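Progress report, Clolent shared workcell practice project
Prepared by Marjorie Pilkington for Leanne Treloar, program office
April 18, 2021

## Where we are

The work since January has gone into turning our loose bench habits into a written set of rules that a new operator can follow without someone standing next to them. Draft 7 of the practice guide is finished and in use on the two-arm bench. The other bench, in the Illska room, is still on the old one-page sheet and will move over once its guarding has been signed off.

The guide now has 16 rules. It had more at the last report, but Guilan Fan went through it with the operators and merged the ones that said the same thing in different words. The rules cover four areas: bench setup, stops and restarts, liquids, and record keeping. Most of this report is about liquids, where we have spent the most time and where the rules have changed the most.

## Liquids on the bench

The old sheet said "clean up spills promptly." Operators read that in different ways. One would stop both arms and wipe at once, another would finish the task first and wipe afterward, and their logs could not be compared. The new section treats a spill as a state of the bench that has to be named, logged and closed.

The current wording is:

- A cup that has tipped is logged as tipped, whether or not liquid has left it.
- Liquid on the table is logged separately from the cup, and separate drops count as part of the same spill.
- An arm may pick up or set upright a tipped cup while liquid is on the table. It may not drag the cup through the liquid.
- No person reaches onto the table until both arms are stopped and the stop is confirmed at the panel.
- Cloths, gloves and other soft items on the table are part of the layout and go in the log with everything else.
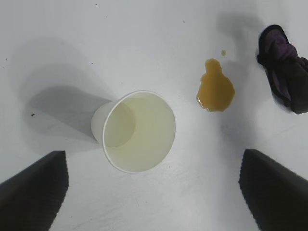 *Figure 1. Tipped cup and spill between the gripper fingers, wrist camera view.*

The third rule took the longest to settle. Ryan Hartley wanted all arm motion to stop as soon as liquid was seen. Guilan's view was that cleanup is itself one of the tasks we are paid to study, and a rule that forbids it would leave us with nothing to report. We kept the motion and put the limits on how the arm moves: reduced speed within the marked area, a lift before any sideways travel, and the second arm held clear until the cup is off the surface. Ryan has accepted this on condition that the speed limit is set in the controller and not left to the operator. That change is in place on this bench.

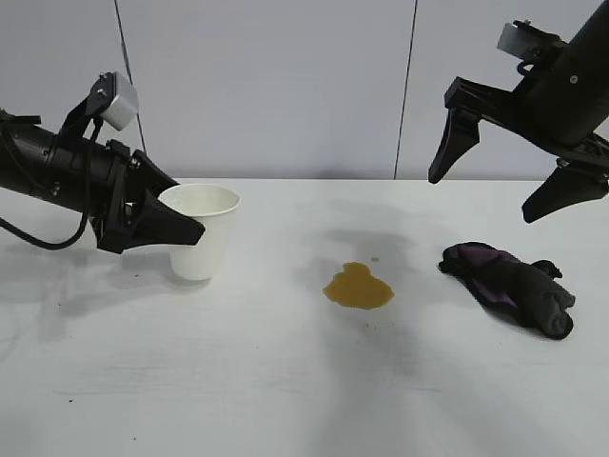
The second arm's hold position is still set by eye. We want a fixed height and a fixed angle written into the guide, and Ryan has a proposal that he will test before the next draft. Until then the operator notes the hold position at the start of each session, and the reviewer checks it.

## Log review

Tracey Bellamy reviewed 200 session logs against the liquids section. Of these, 145 met every rule. The rest were mostly missing the stop confirmation time, and a smaller group had the cup and the spill entered on one line. She found no entry where a person had reached onto the table with an arm live — the item your office asked us to look at first.

The missing times are a form problem as much as a training one. The field sits on the second page and is easy to skip. Tracey has moved it to the top of the first page, and a log can no longer be closed with it blank.

## Still open

The guarding on the Illska room bench is waiting on a part from Jekix. We have no delivery date in writing. I have asked twice.

The liquids section says nothing yet about anything other than cold drinks and water. Ntuli have asked whether we will cover cleaning fluids. I have told them that is outside the present grant, and I would like your office to confirm it.

Operator refresher training has been held for the day group. The evening group still has to do it.

## Requests

1. Confirmation of scope on cleaning fluids, as above.
2. Approval to move unspent travel money to guarding for the Illska room.
3. A named reader in your office for draft 8, ideally someone who did not read draft 7.

The full guide and Tracey's review sheet are in the shared folder.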